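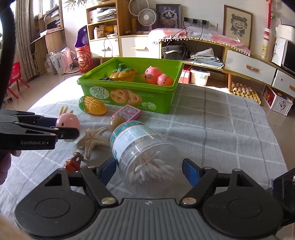 Learning to grasp from the hand's point of view

A robot arm that has been trained to pick up a jar in one room will often fail to pick up the same jar in another. The arm is the same and so is the jar. The tablecloth, the light and the objects next to the jar have changed, and the control policy, which maps camera images to motion, has no way of knowing that these don't matter.

The usual remedy is more data from more places. Moving a robot arm into a home is slow and costly, so a number of groups now collect demonstrations without the arm. A person holds a gripper, carries out the task by hand, and a camera fixed to the gripper records what the fingers see. The robot is fitted later with a matching gripper and camera, and the policy is trained on the recordings.

Albertina Rocha and Nuno Brandão, who work together at the Peixoto laboratory, have spent the past year on a narrower question within this method. In a project called Warkance, they asked how much of the clutter in a home should be left in place during recording.

The two had different expectations. Rocha thought a cleared table would give the policy a clean signal about finger position and contact, and that background variety could be added afterward by editing the images. Brandão expected edited backgrounds to help with color and light but to do little for the harder cases, where a second object blocks the approach or touches the target.

To test this, they gathered 851 demonstrations of grasp-and-place tasks with two hand-held grippers, one in each of the operator's hands. The recordings were made in 13 homes, on beds, low tables and floors. Targets included rigid containers, clear plastic jars, toy fruit and small card boxes. In one half of the set the surface held only the target and a storage box. In the other half, objects were spread over a patterned cloth and the rest of the room was left alone.

Clear jars were included on purpose. A depth estimate taken through a transparent wall tends to land on the contents, and a jar of cotton swabs gives a dense, bright texture exactly where the estimate should be reporting plastic. A policy that trusts it closes the fingers late or at the wrong width. Labels help when they face the camera. A jar on its side may show very little of one.

Both halves were used to train the same network, called Plulla, with the same number of training steps. A third version was trained on the clear-table recordings with edited backgrounds. All were then run on a two-arm robot in rooms that had not appeared in the training set.

On isolated objects the three policies were close, with success rates within 2 percentage points of one another. On cluttered surfaces they separated. The policy trained on cluttered recordings placed the target correctly in 80 percent of trials. The edited-background policy fell well short of that, and the clear-table policy was the weakest of all. Most of its failures occurred during the approach, when a finger struck a neighboring object and pushed the target out of reach.

Rocha attributes the gap to the operators. "People change how they come in when something is beside the target," she says. "They tilt, or they use the other hand to hold things still. None of that is in the clear-table data, so editing the pictures can't put it there."

The result has limits. All the operators were right-handed, and the second gripper was used mainly for support. Soft objects were left out. Tracking of the hand-held grippers drifted when the camera faced a blank surface for long periods, and those recordings were discarded, a step that may have favored the cluttered set. Brandão has since rerun part of the comparison using Worar, a tracking package that combines camera images with inertial data. Fewer clear-table recordings were lost, and the ranking of the policies did not change.

The next round of recordings will cover left-handed operators and tasks in which both grippers hold the same object, starting with jar lids.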